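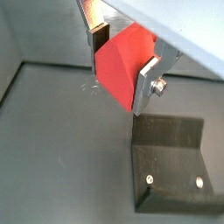
Hello neighbors,

I am renting out the upper floor of my house in Pruldale from September. It has 3 rooms and a kitchen with gas. The rent is 700 per month, water included. The bus to Goda stops at the corner.

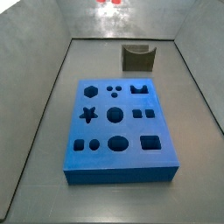

Florante Baluyot wrote:
> Is the 700 with heating or without? Last year
> the same floor was 600. And may the tenant use
> the garden?

Heating is separate, I am sorry that I forgot to write it. The 600 was before the new windows. The garden is shared, but the shed stays with me.
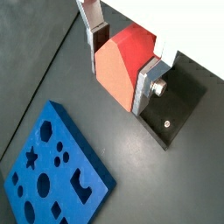 List page last changed: September, 4:00 pm

For a visit please write to me directly and not to the list. I ask for two months of deposit. A cat is fine, a dog we must discuss first.

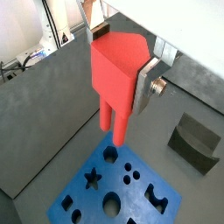
Red piece with two pegs, over the blue board

Best regards,
Boateng House, upper floor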